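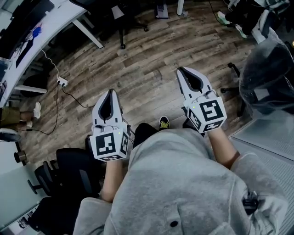 Gray hoodie, wood-grain floor, both hands full.

Hi, I'm Fitriani Hidayat, and Skonness is my little sewing school in Muloleck! I started it with 2 secondhand machines and a box of my aunt's buttons (I still have the box). We've since moved over the bakery on Osman Street, so yes, it smells amazing up there. I teach hems, zippers and simple skirts to groups of four, mostly total beginners, and every July we take our quilts to the Gromau fair. Classes are $70 and I'll lend you scissors. Come say hi – evening spots open up all the time!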